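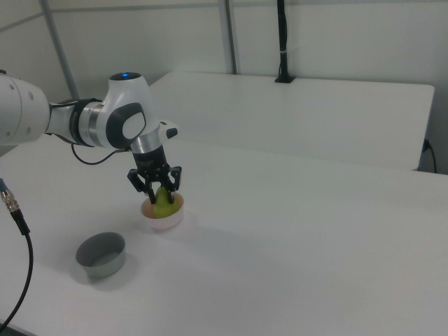

The arm at the Stekthorpe bench, with the gripper round a pear in its bowl.

Help us work out what to buy next (paid, part-time, Stekthorpe)

Hello! I'm Ditte Juhl and I look after equipment at Evbridge, where we do handling trials for people who pack fruit and veg. We've got one arm working on a table and money coming for more, and I need somebody to help me plan how we spend it before I fill another spreadsheet with question marks.

The post is 600 hours, spread however suits you between now and the end of November. Term-time only is fine, so are odd mornings, as long as you can get to Stekthorpe now and then and see the kit in use.

Most of the job is finding out what things really cost. A supplier will happily quote for an arm and leave out the mounting plate, the spare fingers, the delivery and the service visit in year two, and I've been caught by that more than once. You'd be ringing round for quotes, putting them side by side in a way that makes sense, and chasing the bits that are missing. There's also a fair amount of sitting with Khải Lại, who runs the bench day to day, and asking what he'd change. He has strong views on grippers (soft fruit bruises, and he wants a second type to try) and on tables, which I'd never thought about until I had to order one.

Anything over 2000 pounds goes to Preben Mikkelsen for sign-off with a one-page case, and you'd write the first draft of those. He likes them short. I can show you a few old ones, good and bad.

You don't need an engineering degree. I'd love to hear from you if you've bought kit for a lab, a workshop, a school kitchen, a farm - anywhere the budget was real and somebody had to make it stretch. You should be comfortable with a spreadsheet and not mind phoning strangers. Danish would be handy for one of our suppliers, though I can cover that myself.

We pay by the hour, monthly, and travel to Stekthorpe is on top. There's a desk for you next to mine, or you can do the quotes from home.

To apply, send me a page about yourself and tell me about one thing you bought for work that you'd buy differently now. No CV needed at this stage. Please put reference 1808 at the top and get it to me by Apr 22, 2021. Pornthip Somboon and I will read everything together and ring the people we'd like to meet.

Questions first? Call the office and ask for extension 2777. If I'm out, Pornthip will pick up.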